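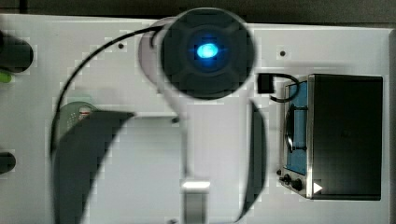
The blue light, with the black cable going off to the left.

February, evening

I slept badly again and woke up at four with the left knee hot and thick. I wrote it down in the small notebook as I promised, and then I lay and listened to the pipes until it was time to get up. It is the sixth morning of the water cure. In the brochure the sixth morning is called "the turning," and I was a little curious if something would turn.

The bathhouse in Bunden stands at 900 meters and in winter you feel this in the nose. From the pension there are 77 steps down to the door, with an iron rail so cold that I hold it through my sleeve. Going down is worse for the knee than going up. I have tried going down backward, like on a ladder, but a man with a dog stopped to ask if I was well, and now I go forward like the others.

The treatment is the same each day. First the warm basin up to the hips, then walking in the cold channel with the stones, then the wrapping in a wet sheet and two blankets. I do not love the cold channel. The attendant says to lift the feet high, like a stork, and to breathe out while the foot goes in. Today I did the full round without stopping at the rail. After it I was wrapped so tightly that I could not scratch my nose, and I fell asleep and dreamed of my old school.

I asked again about the minerals. On the wall there is an analysis in a frame, with the long list of salts, made in 2000. I wanted to know if there is a newer one. The woman at the desk said that the spring is much older than the paper and it has not changed its mind. I like her, but I wrote the question on a card and put it in the box also.

At lunch, barley soup and a pear.

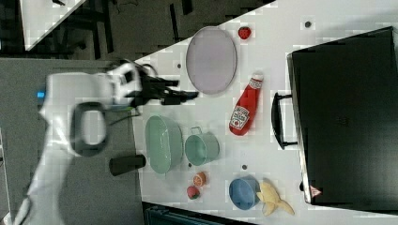 The white arm on the left, and the lavender plate.

In the afternoon I walked to Wuyts, the herb shop behind the post office, to buy arnica cream, and I came out with arnica cream and also a bottle of Flument. These are drops of nettle and birch leaf, to be taken in water before meals. They taste of wet hay. I know that I should ask the doctor at home before I begin such a thing with my blood pressure pills, so the bottle stays closed in the drawer until I have called. I am writing this here so that I will be ashamed if I open it.

In the shop there is a shelf with old books, and the owner lets the guests sit and read. I read the history of the Kakanon, the first bathhouse, the one that burned. It had separate doors for the farmers and for the paying guests, and the farmers came at night after the milking. They had no sheets and no blankets. They sat in the basin, ate bread, and went home over the pass. I would like to know if they felt better. The book gives a page to the architect and his staircase and not a word to their knees.

And my own knee? I bent it this evening on the edge of the bed and it goes a little farther than on the first day, but I was also tired on the first day from the train. My sister will ask me on the phone if it works. I think I will tell her that I sleep more after lunch, eat soup, and have not carried one shopping bag since I came, and she can decide herself what to thank.

Notebook for today: swelling in the morning yes, in the evening less. Pain on the stairs 2 going up, more going down. Cold channel, full round. Salt, too much at dinner (the ham).

Tomorrow they change the hour of the wrapping to eight. I must remember to bring down the blue towel from the radiator and the coins for the locker, and to call the doctor before noon.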